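4.2 Where people leave their phones

I didn't set out to write about phones and sleep, I set out to write about curtains (long story, see Section 1). But when I went back through the evening diaries from the Uvareck study, the phone kept turning up. We had 2237 usable diary entries, and in 517 of them somebody mentioned picking the phone up again after lights out. So I gave it a section of its own. Figure 3 goes with this part.

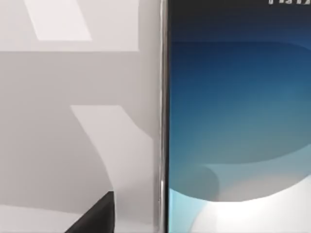
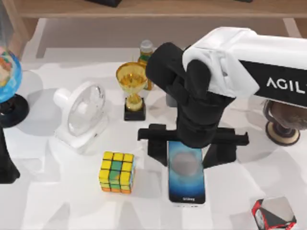
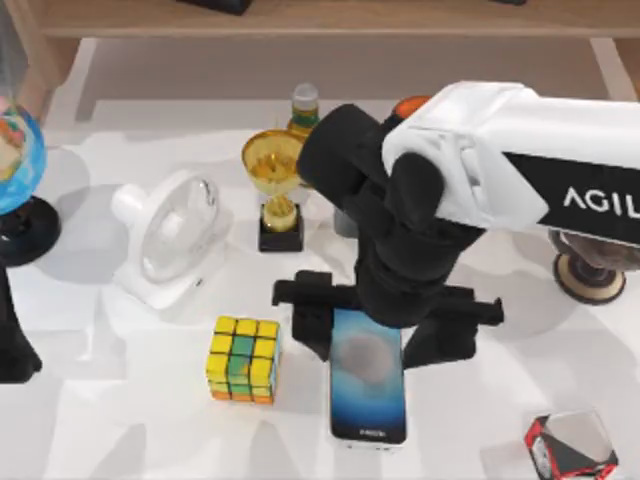 Figure 3. A smartphone, in three views.

Clem Sheehan, reading an early draft, wrote in the margin that I was making far too much of the pickups, and that a person who checks the time at 3 a.m. is already awake, so the phone can't be blamed for waking them. Fair enough! I went back and split the entries by what people wrote they were doing, and plenty of them were just looking at the clock. I've kept those in the total but I don't lean on them below.

What I do lean on is the bedtime itself. The diary asked people to write down when they meant to go to sleep and when they put the light out, and the gap between those two is the number I care about. On pickup nights the gap was longer, and it was longer for the good sleepers too, which surprised me (I'd been expecting the bad sleepers to carry the whole thing). Mirjam Prantl and I argued over whether to drop the May entries, when the evenings were getting light and everybody stayed up late anyway. We ran it both ways. The pattern is weaker without May but it doesn't go away.

Now, the diaries are self-report, and folks fill them in over breakfast, half awake, so I wouldn't bet the house on any single entry. A few people plainly wrote up the whole week in one sitting, same pen, same bedtime every night. We left those out before getting to the total above. The curtain results, which I still think are the more interesting ones, are in 4.3.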